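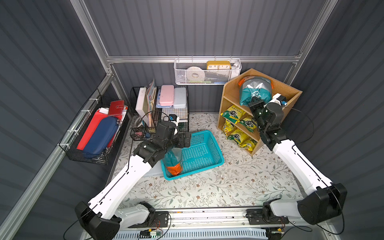 4. Setting up a shared vehicle bay

This section covers the installation and registration of a Mimgate charging post in a bay used by shared cars. It applies to single and double posts. For scooter racks, see section 6. The work in 4.1 must be carried out by a qualified electrician. The remaining work may be done by site staff with an operator login.

4.1 Before you start

Check that the following have been completed:

- The base plate is bolted down and the bolts have been tightened to the value printed on the plate.
- The supply cable has been tested and the test sheet signed.
- The bay has been painted and the bay number matches the number on the site plan.
- There is mobile signal at the post with the front cover closed.

CAUTION: Switch off the supply at the distribution board and lock it off before removing the front cover. The isolator inside the post does not disconnect the incoming terminals.

4.2 Registering the post

1. Close the front cover and turn both cover screws until they stop.

2. Restore the supply. The status light flashes white while the post starts up. Start-up takes up to 3 minutes. Do not connect a vehicle during this time.

3. Wait for the light to turn steady blue. If it turns red, go to 4.5.

4. Log in to the Drandum site console and open Bays, then Add post.

5. Enter the serial number from the label behind the cable hook. Letters must be entered as capitals.

6. Select the bay number. A double post needs two bay numbers, left socket first. Left and right are as seen by a person facing the screen.

7. Press Confirm. The status light flashes blue twice and the bay appears in the console as Closed.

Note: A post that was used at another site must be released from that site before it can be added. The console shows "Serial in use" until this is done. Releasing a post does not delete its charging records.

4.3 Setting the bay rules

1. Open the bay in the console and select Rules.

2. Set Bay type to Shared. With any other setting, drivers will not be able to end a hire in the bay.

3. Set the hold time. This is the time a reserved bay is kept free for an arriving car. The factory setting is 28 minutes.

4. Set the minimum charge for release. A car below this level stays plugged in and is not offered for hire.

5. Save, then change the bay status from Closed to Test.

Note: Rules saved while a car is charging take effect when that car is unplugged.

4.4 Test charge

1. Park a fleet car in the bay and connect the cable. Push the plug fully home — the lock can be heard to engage.

2. Hold the operator card against the reader until the light turns green.

3. Let the car charge until the console shows a reading in the Energy column.

4. Present the card again and remove the plug. The lock must release without force.

5. On a double post, repeat with the second socket, then with both in use.

6. Change the bay status to Open.

CAUTION: Do not open a bay to the public if the plug sticks, the cable sheath is marked or the screen shows any fault number.

4.5 Red status light

Switch off the supply, wait 2 minutes and switch it on again. If the light is still red, note the fault number on the screen and report it through Help in the console, giving the serial number and bay number. Leave the supply off until you receive a reply.

Section prepared by Daiane Miranda. Checked by Everaldo Lopes, 2018-07-04.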